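Nolura Hand-Held Gripper – Finger and Cup Service Kit

Price includes shipping in the US. Ships from our Arholm shop, usually the next working day.

I put this kit together after wearing out my own pair of hand-held grippers faster than I'd like to admit. If you use yours every day (doors, drawers, handles, all the stuff that twists the fingers sideways) the first thing to go is almost always the screws at the base of the finger. They don't fall out, they just back off a little, and then your marker sits at a slightly different angle than it did when you set the thing up, and you spend an afternoon blaming the software. Ask me how I know!

What's in the bag

12 finger screws, with thread locker already on them
Two finger pads
One spare marker plate, blank, so you can stick your own printed marker on it
A short hex key
A soft brush for the cup and slots

It fits the Nolura hand-held, both left and right. It does not fit the older Cáceres model, which has a longer finger base. I get that question a lot, so please check before you order. If you're not sure, email me a photo of the finger base and I'll tell you.

How I do it

Set aside 30 minutes for your first one. After that you'll be a lot quicker. Take the finger off, lay the old screws somewhere you won't mix them with the new ones, and brush out the cup and the slots while everything's open. Dust loves that ribbed rubber. Don't use solvent on it, a dry brush is fine, and if it's really grubby use a cloth with a drop of dish soap.

Put the new screws in by hand first, all of them, and only then go around with the key. Snug is enough. The housing is plastic and I've stripped two of them by being enthusiastic – the kit can't help you with that one.

Then check the marker. It should lie flat on its plate with no lifted corners and no shiny tape over the front. Open and close the gripper 20 times and look at the screws again. Leave it overnight if you can before you put it back to work, so the thread locker gets a chance to set.

When to do it again

I go by cycles of use and not by the calendar, but if you don't keep track, every 100 hours is a good habit. Since September I've been writing the date on a bit of masking tape inside the case, which is low tech and works great. Do both grippers of a pair together, even if only one feels loose. I used to do them one at a time and could never remember which was which.

Door handles are what I check mine on once the service is done. A lever is a good honest load, and you feel any play in the finger right away.
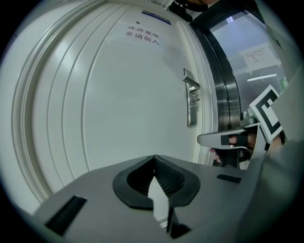
Lenuța Dumitrescu: I do the same check but I press the lever slowly, then let it come back up slowly too. The play in mine only showed on the way up. Also, your hex key is too short for my hands, any chance of a longer one?

Good tip, I'd only been paying attention on the way down. And yes, the longer key is coming with the next batch. If you want one now, put a note in the order box and I'll swap it at no charge.

Returns: unopened kits any time, opened kits if something's missing or the wrong size. For the rubber cup itself, see the Drarkdale spares page, as I don't stock those.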